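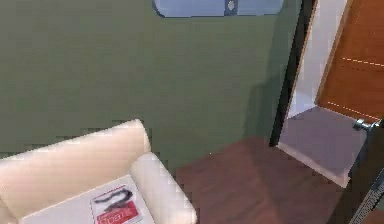 Olive green in a north-facing room, am I mad?

mossyteacup
Right, talk me out of it or cheer me on. We moved to Pliltovham in June and the back sitting room gets no sun at all after breakfast. The last lot had it brilliant white and it looks like a dentist's. I want olive on all four walls, with our cream armchair kept in the corner because I'm not buying another one. Budget is 400 quid for the lot, including a rug if I can stretch to it. Husband says it'll be like sitting in a jar of gherkins.

plumbline_pete
Your husband has a point, sorry. We did a dark green in our north-facing dining room and by four in the afternoon in winter it was brown. Just brown. I repainted it in a warm off-white after 2 years and wished I'd done it sooner.

hattiebee
Disagree with Pete completely! White in a north-facing room goes grey and miserable, you've seen that for yourself. Ours is olive and it's the cosiest room in the house, we practically live in there from October onwards. Cream against it is lovely too, it sort of glows in the evening with the lamps on. Do it do it do it

plumbline_pete
With the lamps on, yes. I like to see my crossword without switching half the house on.

mossyteacup
We do have lamps, to be fair, and neither of us does the crossword. What did you use, Hattie? I've been looking at Briltari because the shop in town stocks it, but 50 quid for the smaller tin made me wince a bit.

hattiebee
Briltari on the walls, yes. It's dear but it covered in two coats over magnolia. Don't get it colour matched at the cheap place, my sister did and hers came out the colour of a school jumper.

oddsocks_again
Colour matching is fine if they scan a proper painted sample and not the printed card. I've had Uveo mix me three rooms' worth and never had a problem. I do agree about doing all four walls though. One green wall and three white ones looks like you ran out.

plumbline_pete
Whatever you pick, paint a big bit of lining paper first and move it round the room for a week. Look at it at breakfast and again at teatime. And what are you doing with the woodwork? White skirting against olive is very stark.

mossyteacup
Hadn't thought about the skirting at all. The door frames are dark and I'm leaving them, I can't face sanding. Could I do the skirting the same green as the walls?

hattiebee
Yes!! Same colour, eggshell for the wood. Makes the ceiling look higher as well

oddsocks_again
It doesn't make the ceiling look higher, but it does look good.

mossyteacup
Two sample pots bought, lining paper is up on the chimney breast. Gherkins have been mentioned again.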